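Search the help pages Search Clear

Folding, sorting and looking after knitted tops: your questions

I'm Katia, and I do most of the laundry answers at Mulwood. These are the things people write in about most often!
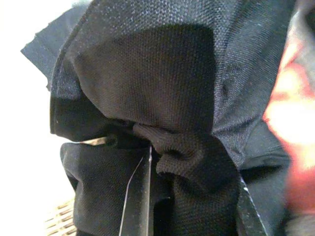
How often should I wash a dark piqué polo shirt?

After every wear in summer, and after two or three wears in cooler weather if you've only had it on over a vest or under a jumper. I go by the collar and the underarms. If both smell fresh and there's no mark round the neck, hang it up overnight with a bit of space on either side and wear it again. Dark colours do better with fewer washes, so don't throw a top in the basket out of habit (I'm guilty of this, especially when I can't be bothered to hang things up).

What do you mean by piqué?

It's a knit with a small raised pattern all over it, a bit like a tiny grid or honeycomb. You'll know it from polo shirts and some school tops. The texture lets air through and it hides light creases better than a plain T-shirt does. The collar and cuffs are usually knitted separately in a rib, so they feel thicker and stretchier than the body, and they behave differently in the wash too. More on that further down.

What temperature do you use?

30 for nearly everything dark. I go up to 40 for work tops that have had a proper day of it, provided the care label says that's fine. Always check the label first, as some blends have opinions.

Inside out or right side out?

Inside out, every time. The outside of the fabric is the bit you look at, and it rubs against zips and buttons and everything else in the drum. Turn it before it goes in the basket and you won't have to do it in a heap on the kitchen floor while the kettle boils. Do up the placket buttons if there are any, but leave the top one open. I find that one strains when it's fastened.

Should I use a special detergent for darks?

I do, but I wouldn't panic if you run out. A liquid for dark clothes normally leaves out the bleach and the brighteners, and those are what make navy look chalky over time. Powder can also leave pale streaks in the folds if the machine is too full. If you only have the ordinary stuff, use a liquid, use less than you think, and give the load an extra rinse.

How do I tell navy from black when I'm sorting?

Oh, the big one! Take the pile to a window. Under a warm bulb in the evening I can't tell them apart at all, and I've gone out in what I thought was a black top more than once. Daylight helps, and so does holding the top next to something you know is black. Look at a part that's catching the light instead of down in a fold, where every dark colour goes the same.

For washing it doesn't matter a bit, they can go in together. For putting away, Maksym Kuzmenko wrote in with a trick I've now pinched: a small stitch of white thread on the inside of the label for navy, and nothing for black. It takes a minute per top and you never have to do it again.

Can I tumble dry?

Low heat, if the label allows it, and take things out while they're still the tiniest bit damp. I'd rather hang them, though. Cotton knits can shrink in length before you notice anything else, and then you've got a top that fits beautifully until you reach for a shelf. If you do use the dryer, give it 13 minutes on low to shake the creases out and then finish on a hanger or an airer.

What's the best way to hang a knitted top on the airer?

Over the bar at the underarm line, with the body hanging down one side and the sleeves and shoulders down the other. No pegs on the shoulders, please, unless you like little points there. Before it goes up, hold it by the shoulders and give it one good snap, then run the collar between your fingers so it dries flat.

My clean washing sits in a heap for days. Does that do any harm?

A day or so won't hurt. I'm in no position to tell anybody off, my chair in the bedroom hasn't been sat on for months. What does happen is that the creases set, particularly where something heavy is on top, and ribbed parts that have been squashed up tight come out wavy. If you know you won't get to the folding, lay the tops flat one on another over the back of a sofa or on the bed. They'll wait there quite happily.

And make sure it's all dry before it goes in any sort of pile. A damp waistband in the middle will make the lot smell.

How do I find the right end of a top that's all scrunched up?

Feel for the collar. It's the thickest bit of ribbing, and once you've got it in your hand everything else drops into place with one shake. Hems and cuffs can fool you, because they bunch up in much the same way, but a cuff is a small ring and a hem goes on and on. If you've pulled up a single edge and the fabric is still twisted, let go and look for the two shoulder seams instead. I do this half asleep in front of the telly these days.

How do you fold a polo shirt so the collar stays nice?

There are loads of ways and people get quite heated about it (hello, Sandro De Luca, and thank you for the four emails). Mine goes like this.

Button it up, leaving the top button undone if it's tight. Lay it face down on a flat surface and smooth it from the middle outwards with the flat of your hand. Fold one side in towards the middle, with the fold line running from halfway along the shoulder down to the hem. Bring the sleeve back on itself so it lies straight down. Do the other side. Now bring the hem up to just below the collar, so the collar is never bent, and turn the whole thing over.

For a shallow drawer, fold it in thirds instead of in half. It will then stand up on its edge like a file, and you can see all your colours at once.

Is rolling any good?

For a suitcase, yes, I love it. For a drawer I'd say it suits T-shirts better. A rolled polo ends up with a curl in the collar that you'll need an iron for. If you must roll, start at the hem, keep it loose, and leave the collar on the outside.

My collar has gone wavy at the edges. Can I save it?

Usually! Wet the collar only, pat it with a towel, then lay it flat and coax the edge straight with your fingers. Let it dry just like that. If it's still rippling, press it from the underside with a steam iron on the cotton setting (lower for blends), moving in from the points towards the back of the neck. Going the other way pushes the stretch out to the tips and you're back where you started. A collar that's lost its spring after years of wear won't recover fully, and I'd demote that one to gardening.

Why has my hem started to curl?

It's had a crease dried into it, most often from being flipped up in the drum or lying folded over in the basket. Steam it, hold it flat with your hand once it's cool enough, and leave it for a minute before you pick it up. If the stitching itself has shrunk, the hem will keep curling after every wash, and you'd need to unpick it and sew it again. Iveta Hubáček has a lovely page on that in our mending section.

How do I get rid of fluff and shiny patches?

Fluff: a sticky roller, or a damp rubber glove stroked in one direction, which works better than it has any right to. Wash darks away from towels and most of it won't appear in the first place.

Shine: some knits have a bit of sheen when the light hits them and there's nothing wrong with that. Patches that look flat as well as shiny are normally from the iron. Iron inside out, or through a clean tea towel, and steam the patch to lift the texture. It may take a few goes.

How many tops should go in one drawer?

Enough that you can slide a hand in flat. My own drawer takes up to 18 folded in thirds, and past that I start pulling out two when I want one. Go and see what yours will take before you buy any dividers.

What do I do with the ones I never wear?

If it's clean and sound, pass it on. We collected 1,843 tops through the Pradville swap rail last year and the plain dark ones went first! Fold it, button it, and pop a note in if the size label has faded. Anything with holes goes in the textile bank, or you can cut it up, as piqué makes a very decent cloth for cleaning windows.

I've got a question that isn't on the page.

Use the search box at the top first, it's better than it used to be. If you don't get anywhere, write to me or to Joscha Wunderlich, who looks after stains and all things woollen. We answer in the evenings, so give us a few days, and do tell us what the care label says.

Last updated: November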